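Wednesday – demo dry run, Trelholm visitors

Present: Carter Wong (driving), I-seul Won, me. Flora MacLeish joined for the last half hour. Visitors are from Skinura, 3 people, with Lesia Polishchuk as contact. They want to see the tray cell in simulation before they agree to anything on hardware, so the whole demonstration runs in the simulator and we say so in the first sentence.

Room model is the furnished one. I-seul argued for the bare floor, as it loads faster. Carter wanted desk and shelf in so that visitors have something to judge the size of the arm against. Kept the furniture. Load time on the demo laptop is 23 s from cold, acceptable if started before people sit down.

Agreed order:
09.30 load the room, leave on overview
10.00 intro (Flora)
10.10 overview, then slow approach to the tray row
10.25 wrist view
10.40 questions, then visitors may call the next tray

Overview first. Carter tried three starting positions for the camera and settled on the high one, which gets the pedestal, the mat and most of the tray row in together. The upper arm hides part of the left end of the row whatever we do at this pose. Shadows left on.
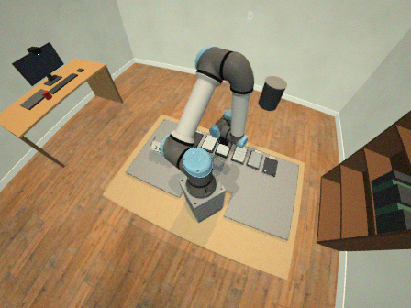
Overview camera, arm over the tray row. Room model with desk and shelf.

Approach speed: started at the normal test value and it was too quick to talk over. Halved it. Flora still ran out of movement before she ran out of sentence, so the script now has a hold above the row and Carter releases it by key. Do not use the timer for this. The timer carried on through a pause twice and the arm left while she was explaining the joint limits.

Joint 4 passed close to its soft limit on the return from the right-hand end. No stop, but the warning came up in large letters on the projector. I have moved the return waypoint inwards and the warning has not come back in three runs. The proper fix is in the path planner and belongs to Shona Dunbar's list, not to this week.

Wrist view. This is the fisheye, uncorrected. I-seul has a corrected version, but it crops the ends of the row and the outer trays are the ones Lesia asked about by email. Decided to show it uncorrected and spend a minute on the distortion: straight rim shows as an arch, trays lean away from the centre, sizes at the ends mean nothing. People accept this quickly if they have seen the overview first, less so the other way round. Hence the order above.

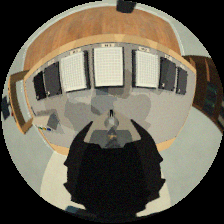
Wrist fisheye, no correction. Gridded trays mid-row, dark ones at either end.

Labels behind the row are poor in this view. On the projector in the seminar room they will be worse. Options discussed:
– larger label texture. Easy, but then the model no longer matches the drawings Skinura have.
– raise render size from 800. Tried it. Frame rate fell below what I would show to a customer.
– move in closer and accept losing part of the foreground.
Went with the third for the demo. The first stays open, ask Lesia whether the drawings are final.

Closer pose saved as demo_wrist_b. Carter offset it towards the right of the row, where the talk spends most of its time.

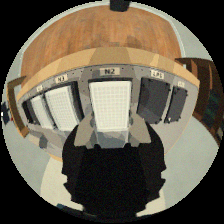
N2 is therefore the tray to name first when we ask for calls from the room. It is the label a person in the back row has a chance of reading, and N3 is a reasonable second. The smaller ones we read out from the sheet. Flora will have a printed plan of the row on each chair, which I would have preferred from the beginning.

Faults and odd points from the dry run:
– Gripper commanded open at start, state panel reported closed until the first move. Display only. Restarting the panel after the simulator clears it.
– Viewer forgets which camera was last used. Carter to bind overview and wrist to keys 1 and 2.
– Fan noise on the laptop with shadows on. Put it on the floor, away from the speaker.
– Erier plug-in still asks for a licence check when offline. Plug the network in before starting, then it is quiet for the day.

Full run-through, with holds, took just under the slot. Questions will push it over. If short of time, drop the second approach and go straight to the wrist view.

Flora asked whether visitors can drive the arm by hand. My view is no for this visit – calling a tray is enough, and the jog panel has no guard against running into the pedestal. I-seul thinks she can add one. If it is in and tested by the evening before, we can look at it again.

To do
Carter: key bindings, hold release, spare laptop with the same build
I-seul: jog guard, keep the corrected view ready in case it is asked for
Flora: printed plans, seminar room from 09.00
Me: mail Lesia about label size and drawings, pass the joint 4 note to Shona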